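3.2 Stimulus objects and table layout

Figure 2. Toy banana and toy grapes on the white tabletop, with the grapes in the scalloped bowl.
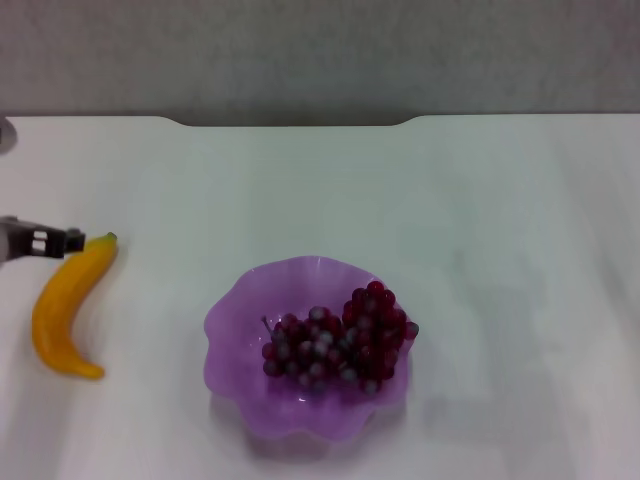 3.3 Object selection

Play food was chosen over real fruit so that shape and color stayed constant across the 336 trials. The banana and the grapes differ in outline as well as hue: one is a single curved body, the other a cluster of small round berries. Both contrast with the white table surface and the plain gray wall behind it.

The bowl is translucent purple with a wavy rim. Translucency matters for the containment ratings, as an object inside remains partly visible from low viewing angles. Masel and Dow used opaque containers only, and their raters were less consistent on items placed below the rim.

Each layout was shown for 400 ms, followed by a blank interval of 500 ms. Raters then judged whether each fruit was "in," "near," or "apart from" the bowl. Two coders (Kinnear and Haldane) labeled the layouts independently before the sessions began in April. Disagreements were confined to 20 layouts — all with a fruit close to the bowl — and these were analyzed separately.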